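Una mañana de patrimonio industrial en Radonjić

Me apunté a la visita guiada a la antigua hilatura Radonjić por el motivo menos noble posible: era gratis y empezaba a las once. En marzo, en una ciudad de provincias, eso ya es competencia desleal para cualquier otra forma de ocio. La organizaba Cerkix, una cooperativa que lleva varios años montando itinerarios por barrios a los que antes solo se iba a renovar papeles o a llevar el coche al taller.

El punto de encuentro era la chimenea. En el correo de confirmación ponía «la chimenea, no tiene pérdida», y en el barrio hay dos. Media docena de asistentes esperamos un buen rato bajo la equivocada, con la solidaridad silenciosa de la gente que no quiere preguntar. Cuando llegamos a la buena, la guía ya iba por la crisis del algodón.

La ruta se llama Hilo y Ladrillo y recorre la colonia obrera, la nave de hilado, el economato y el canal. El folleto asegura que el conjunto conserva 1,302 ventanas originales. Las que yo vi desde la calle estaban en su mayoría tapiadas, pero supongo que una ventana tapiada sigue siendo una ventana a efectos de folleto.

La parte de las viviendas es la mejor. Son casas bajas, de dos plantas, con un patio trasero donde cabía un gallinero o un cuñado. La guía explicó que el reparto se hacía por categoría laboral y que los encargados tenían derecho a esquina, con luz por dos lados. Enseñó también una copia del reglamento interior, que prohibía cantar en la escalera. Una señora del grupo, nacida allí, dijo que en su casa se cantaba todo el día y que el reglamento lo conoció el mes pasado, en otra visita. Fue el mejor momento de la mañana y no estaba en el programa.

Luego está el economato, hoy convertido en centro de interpretación. Entiendo que haya que interpretar cosas, pero cuatro paneles de letra apretada y una pantalla táctil que no responde al tacto ponen a prueba la vocación de cualquiera. Me quedé con un dato: en su época de más actividad la fábrica daba trabajo a 3,386 personas, y todas cobraban en la misma ventanilla. La ventanilla se conserva. Es más pequeña que la de un cine de pueblo.

Después del economato se pasa al edificio Bridano, los antiguos almacenes. La transición del siglo diecinueve al actual se hace por una puerta cortafuegos muy pesada.

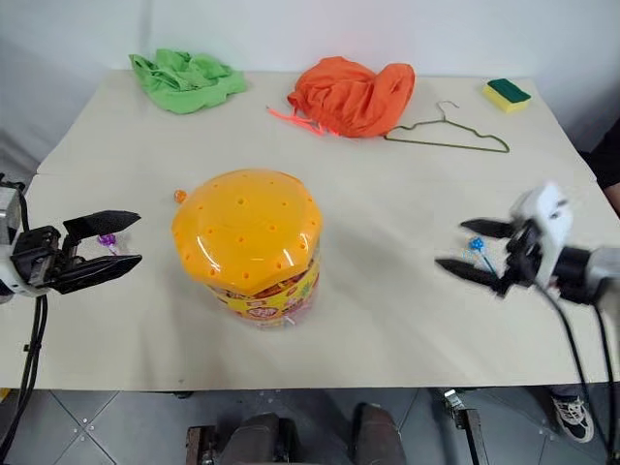

Edificio Bridano, planta baja. Mesa con prendas y una percha.

En la planta baja la guía bajó el ritmo y nos habló de lo difícil que es dar uso a un almacén protegido. No se puede tocar la fachada, no se puede tocar la cubierta y hay que pedir permiso para casi todo lo demás. El ascensor, por ejemplo, llevó más papeleo que la nave entera cuando se construyó. Lo contaba sin rencor, como quien habla de un familiar complicado. Preguntó si alguien quería subir andando y de pronto todos teníamos mucho interés por el ascensor.

Arriba hay un mirador sobre el canal con un panel que identifica lo que se ve: la presa, la casa del director, el lavadero. El lavadero desapareció hace décadas y en su lugar hay un aparcamiento de 70 plazas, que el panel no menciona. Tampoco le guardo rencor al panel, que hace lo que puede con lo que le dieron.

Queda el canal, último tramo, al que llegamos con retraso y hambre. El camino es agradable, con sombra, aunque los paneles están colocados a una altura pensada para niños o para lectores muy convencidos. La guía resumió en un minuto el sistema de compuertas y lo hizo tan bien que me dio pena no haber tenido antes más canal y menos pantalla táctil.

Cosas prácticas. La visita dura dos horas largas y hay un solo baño, en el economato, con la luz en un temporizador de 50 segundos. Calzado plano, por el adoquín. El bar de la plaza hace buenas croquetas y cierra la cocina a las dos y media, justo cuando termina la ruta, así que conviene abandonar el grupo a la altura de la presa. En el correo de Cerkix avisan de que en otoño habrá una versión nocturna con linternas. Espero que para entonces concreten lo de la chimenea.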